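Why do hovercraft need so much more room to stop than a boat?

Asked by Bonthorpe, Monday

Watched the Skendside ferry demo in February and the thing came in sideways like a dropped tray. The pilot seemed calm. Is that normal, or should I take the bus?

3 answers

Idun Sandberg
Normal. A boat has a hull in the water, and water is very good at slowing things down. A hovercraft has a skirt full of air and a pilot with opinions. Turning means pointing the nose somewhere and waiting for the rest to agree.
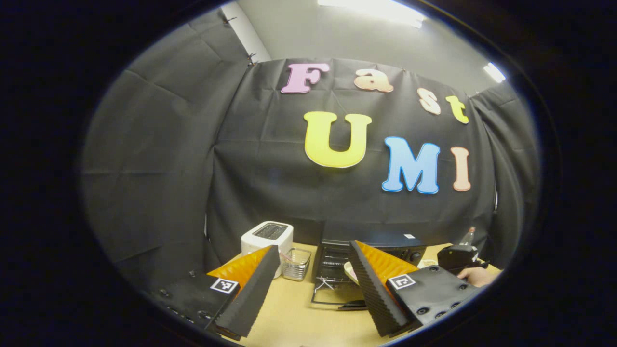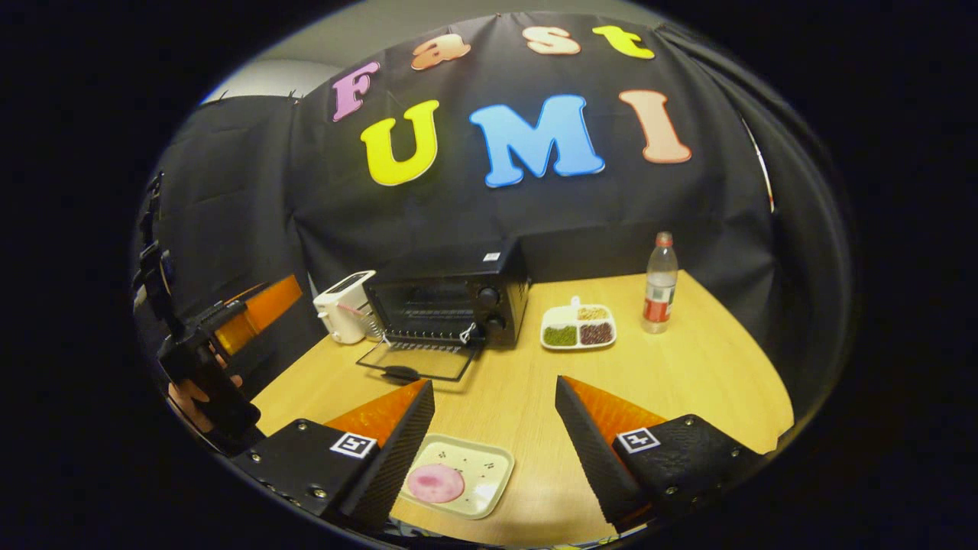 Stopping is the same problem with more witnesses. You reverse the prop pitch, if you have it, or spin the craft and thrust backward. Cut the lift and the skirt sags into folds like the black cloth behind those "Fast UMI" letters, and then you get real drag. Do it at 18 knots and you also get a wet face. I'd begin slowing a good 10 lengths out.

Vidal
my uncle had a 3 seater, it stopped fine when it hit the reeds

Protora
Wind matters more than either of you is letting on. Seven knots across the ramp is plenty. Take the bus if it's gusting.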